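Bett machen lassen statt Bett machen: Wie weit kommt man mit einem Roboter?

Mich fragen ständig Leute, wann die Dinger endlich den Haushalt schmeißen. Meine Antwort ist seit Monaten dieselbe: Schau dir an, wie einer ein Bett macht, dann weißt du Bescheid! Ein Bett ist gemein. Alles ist weich, alles ist groß, fast alles ist weiß, und nichts bleibt dort liegen, wo man es losgelassen hat. Wer also gerade einen Roboter mit zwei Armen und Fingerhänden auf Schlafzimmer trimmen will, findet hier meine Reihenfolge, samt den Stellen, an denen ich mich regelmäßig ärgere.

Was du vorher brauchst

Eine Ablaufsteuerung, in der du einzelne Griffe als Bausteine ablegen kannst. Ich nehme Groketti, weil ich mich daran gewöhnt habe, mit Vitside geht es aber genauso (die Menüs sind dort nur anders sortiert). Dazu ein bisschen Platz rund ums Bett und Geduld. Viel Geduld. Und bitte den Notaus in Reichweite, auch wenn es nur um Bettwäsche geht.

Schritt 1: Kissen zuerst, und zwar an der Naht

Anfänger lassen die Hand mitten ins Kissen greifen. Das sieht im Simulator toll aus und klappt in echt selten, denn die Füllung weicht aus und die Finger haben am Ende nur eine Falte Bezug. Such lieber eine Kante. Eine Paspel oder eine dicke Naht ist Gold wert, weil die Fingerspitzen dort etwas Festes finden.

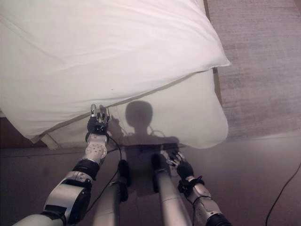

Für die zweite Hand lege ich immer eine Warteposition unterhalb des Kissens an, offen und mit etwas Abstand. Sie soll erst dazukommen, wenn die erste wirklich hält. Wenn beide gleichzeitig losziehen, schieben sie sich das Kissen gegenseitig weg, und dann fängt man von vorne an. Stell die Griffkraft am Anfang niedrig ein und geh in kleinen Stufen hoch. Noch ein Tipp, der mich einen ganzen Nachmittag gekostet hat: Achte auf den Schatten! Steht die Lampe im Rücken des Roboters, fällt sein eigener Umriss genau auf die Stelle, an der die Kamera nach der Kante sucht.

Schritt 2: Den Saum finden

Jetzt kommt der Teil, bei dem ich am meisten fluche. Ein weißes Laken hat für eine Kamera kaum Merkmale, und bei starkem Licht verschwinden auch noch die Falten. Ich lasse deshalb nach dem Saum suchen und nach sonst nichts. Die Suche darf ruhig langsam sein -- lieber dreimal hinschauen als einmal danebengreifen.

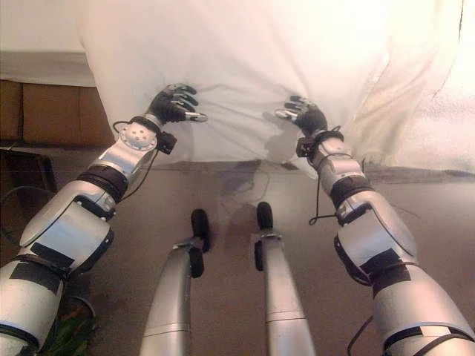
Ist der Saum gefunden, geht es um den Abstand der Hände. Zu eng, und das Laken hängt wie ein Sack dazwischen. Zu weit, und eine Seite rutscht raus. Mir gefällt es so, dass die Daumen zueinander zeigen und der Stoff zwischen den Händen leicht auf Zug steht, dann merkst du an den Gelenkkräften sofort, wenn eine Hand den Kontakt verliert. Und lass den Saum knapp über dem Boden hängen, wenn du so tief arbeiten musst. Schleift er, zieht er dir alles Mögliche mit. Apropos: Räum die Kabel weg! Bei mir hat sich eine Leitung mal so schön im Stoff verfangen, dass ich beides nur noch mit der Schere auseinandergebracht habe (das Laken hat verloren).

Schritt 3: Grobes und Gestricktes extra behandeln

Decken mit Muster und Struktur sind für die Erkennung ein Geschenk. Endlich etwas, woran sich die Kamera festhalten kann! Für die Finger sind sie leider eine andere Geschichte: Strick gibt nach, er ist dick, und gern erwischt man die Lage darunter gleich mit. Leg dafür einen eigenen Baustein an, mit flacherem Anfahrwinkel und weniger Tempo beim Schließen.

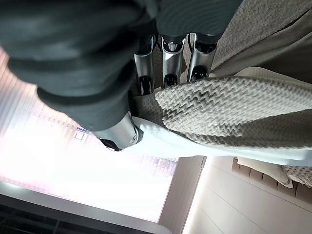

Strick mit Zickzackband, zwischen Daumen und Fingerspitzen geklemmt.

Kontrolliere nach dem Schließen unbedingt, wie viele Lagen im Griff sind. Ich lasse die Hand dazu ein winziges Stück anheben und schaue mir das Bild vom Handgelenk an. Hängt etwas Weißes mit dran, geht sie wieder auf und versucht es weiter oben. In Groketti ist das eine simple Schleife, ich begrenze sie auf 3 Versuche, danach soll der Roboter stehen bleiben und sich melden. Ohne Begrenzung zupft er bis zum Abendessen weiter. Helle Fenster im Hintergrund machen dir dieses Bild übrigens gern kaputt, also Belichtung fest einstellen und nicht der Automatik überlassen.

Schritt 4: Anheben, straffen, ablegen

Für das Fußende greifen beide Hände möglichst weit außen und heben gemeinsam an. Gemeinsam ist das Stichwort: Kopple die Arme in der Höhe, sonst läuft die Kante schief. Ein kleiner Durchhang in der Mitte stört mich nicht. Beim Ablegen erst runter, dann öffnen, dann die Finger gerade nach hinten herausziehen. Wer die Finger seitlich wegdreht, nimmt die Hälfte der Arbeit wieder mit.
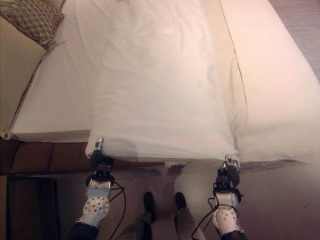

Kann ich jetzt meine Haushaltshilfe abbestellen?

Nein. Also ich würde es jedenfalls nicht tun. Einzelne Griffe klappen bei mir inzwischen ordentlich, der komplette Ablauf vom zerwühlten Bett bis zum glatten Ergebnis ist eine andere Hausnummer. Ich brauche von Hand vielleicht ein paar Minuten und denke dabei an den Einkauf. Der Roboter denkt bei jedem Zipfel neu nach, und sobald jemand ein Kissen anders hinwirft als gestern, merkt man das.

Am ehesten sehe ich den Nutzen dort, wo viele gleiche Betten stehen und immer dieselbe Wäsche draufkommt. Zu Hause mit Kuscheldecke, Katze und drei verschiedenen Bezügen wird das noch dauern. Spaß macht es trotzdem, und wenn du bei Schritt 2 hängst, schreib mir in die Kommentare, welche Hände du benutzt und wie dein Licht steht. Als Nächstes nehme ich mir den Spannbettbezug vor -- davor habe ich ehrlich gesagt ein bisschen Angst.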